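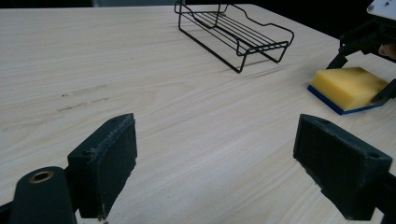
ok so I finally got the old step-by-step phone exchange rack running in my garage and I have to tell somebody. It's a Nyberg, 40 lines, pulled out of a rural office in Evley before they knocked the building down.

First thing you notice is the noise. You dial a nine and the switch climbs nine steps, clunk clunk clunk, and you can follow your own call across the room by ear. I love it so much

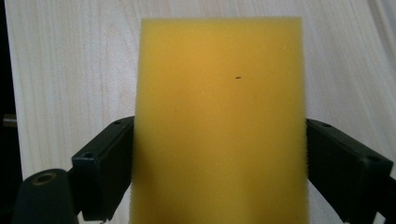 Ringing took me the longest. The original ringing machine was gone, so I got a little Plirkness supply off a guy two towns over. Paid 300 for it, which hurt, but the bells on my Gotden wall phone sound right for the first time since I've had it!

Still no dial tone on the back half of the lines. I think it's a bad relay — or my wiring, let's be real, it's probably my wiring 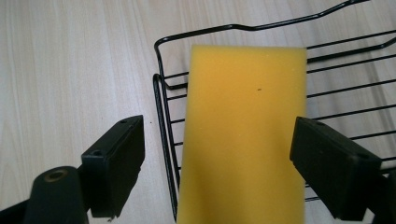 Someone asked if it can call out to the real world. Not yet! I want to hook it to a VoIP box so other collectors can dial in. Pulse dialing is the headache there
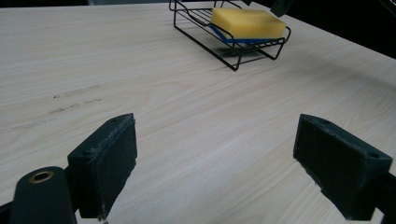
Anyway Saturday I'm cleaning contacts all day. If you've got a wiring diagram for a Nyberg line finder, even a bad scan, my DMs are open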